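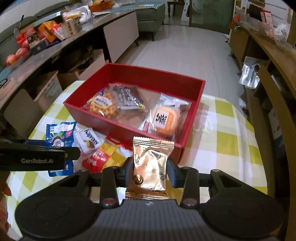

Food keeps or spoils mostly according to what can get at it, and for the next two hours we're going to think about the four big intruders: oxygen, water vapour, light and microbes. Week 3 was all about killing things with heat. This week we leave the food alone and look at the barrier around it. Even the humblest snack packet is a lovely bit of engineering once you start looking. Take the gold foil one at the top of these notes, with its crimped seal and zigzag-cut edge. The zigzag gives your fingers a choice of starting points for a tear, and the ridges in a crimp press the two layers together over a bigger area than a flat seal of the same height. I could talk about seals all day, and Malou Thoroddsen, who takes your Thursday-group lab reports, will tell you I have.

1. Why fat goes off

Rancidity comes in two kinds and students mix them up every year, so get this straight early. Hydrolytic rancidity needs water (and often an enzyme) and splits fatty acids off the glycerol. It's what makes old butter smell sharp. Oxidative rancidity needs oxygen and runs as a chain reaction: initiation, propagation, termination. Light and traces of metal such as copper speed up the first step.

The nasty part is the lag. A roasted nut can taste perfectly fine for weeks and then go downhill in a few days – that's the chain reaction getting away from its natural antioxidants. Draw the curve yourself, with peroxide value on the vertical axis and time on the horizontal. Notice that peroxide value rises and then falls again! A low reading can mean very fresh or very old, and you need a second test (anisidine value, or simply your nose) to tell which.

2. Water activity

Water content and water activity are different things. Honey has plenty of water in it but very little is available to microbes. Crisp foods sit low on the scale, and they lose their snap well before anything can grow on them. So for chips, crackers and puffed grains, the end of shelf life is usually a texture problem.

Have another look at the sorption curve from last week's reading. The flat middle stretch is where most dry foods are comfortable. To the right of it a small gain in water means a big jump in activity, and that's where a poor seal hurts you.

3. Barriers

Most flexible packs are laminates, several thin layers each doing one job:

Outer layer: carries the print and takes the scuffing.
Middle layer: the barrier. Aluminium foil, or a plastic film with a very thin coat of metal on it.
Inner layer: melts at a fairly low temperature so the pack can be heat sealed.

A shiny surface doesn't tell you whether you have real foil or metallised film. Try the scrunch test at home. Foil tends to stay scrunched and metallised film tends to spring back. It's a rough guide, as thick laminates can fool you, but it's great fun and your kitchen is full of samples.

True foil is a superb barrier until you fold it. Repeated flexing makes pinholes, and a 12 micron foil will pinhole sooner than a thicker one. Metallised film lets a bit more through when new but copes better with handling.

4. Worked problem

A pouch lets in 3 mL of oxygen a year in storage. The product tastes stale once it has taken up 5 mL. Ignore the air sealed inside at packing. How long does it last?

5 divided by 3 gives 1.67 years, or 20 months. Now put the headspace back in. If the pouch was sealed with 12 mL of ordinary air, there are nearly 3 mL of oxygen in there on day one, and you've used up half your allowance before the pack leaves the factory. Nitrogen flushing suddenly looks like money well spent.

5. Before the lab

Read the Okoro chapter on seal strength, both halves. Bring three empty snack packets, wiped clean, with all seals still in place on at least one. We'll be doing dye tests for leaks, so wear something you don't love.

Abelardo Montoya has the lab sign-up sheet. Short write-up, 300 words, due 26/11/2020. Include your sketch of the seal, labelled, with the colour of the dye noted.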